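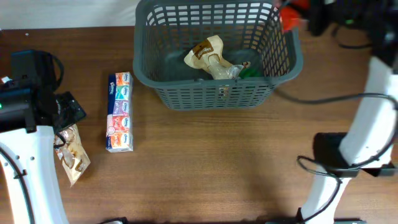 *The sorting table at the Clitbridge robotics club: two arms, one basket, snack pouches and a stack of Kleenex packs.*

# Let the club do the boring task

Every fall the robotics club at Clitbridge has the same argument. Half the students want to build something for the regional contest in January, with wheels and a scoring sheet. The other half want to stay with the tabletop arms and keep working on putting groceries in a basket. I have helped with the club for six years, and I think the second group is right.

The case against them is easy to make. Parents come to the open evening and want to see something move fast. Gilang Wattimena, whose daughter is on the contest team, told me he watched the arms for ten minutes and saw one pouch go in. He asked what she would learn from that. It was a fair question and I gave him a poor answer at the time.

A better answer would start with the pouch. A snack pouch has no fixed shape. It creases one way, then another, and part of it is clear plastic, so the edge is hard to find in a camera view. A bundle of tissue packs is easier in some ways, but it can tip if a gripper nudges it from the side. Students who have only driven a contest robot have usually worked with game pieces that are all alike. The game pieces were designed to be picked up. Snacks were not.

The group recorded 116 attempts this term, each one started by hand and written up in the shared notebook. Noeline Mudgway, who teaches the class the club grew out of, insists on the write-up even when the attempt fails in the first second. I used to think this was too strict. Then I read the notebook. By the middle of it the students had stopped writing "didn't work" and started writing things like "left gripper closed too high, pouch folded under." That is a useful sentence, and a 15-year-old wrote it.

There is also the matter of money. The contest entry, with parts and the bus, comes to about $700. The tabletop group spends almost nothing once the arms are on the table, apart from snacks.

I don't want to drop the contest. Parvaneh Akbari runs that team well and some students would not join without it. But the club has one room and limited hours, and when the two groups clash, the contest always wins because it has a deadline. I would like the tabletop group to get a fixed share of the time, in writing, before the new term. They should also get a slot at the open evening, with the notebook out on the table for parents to read.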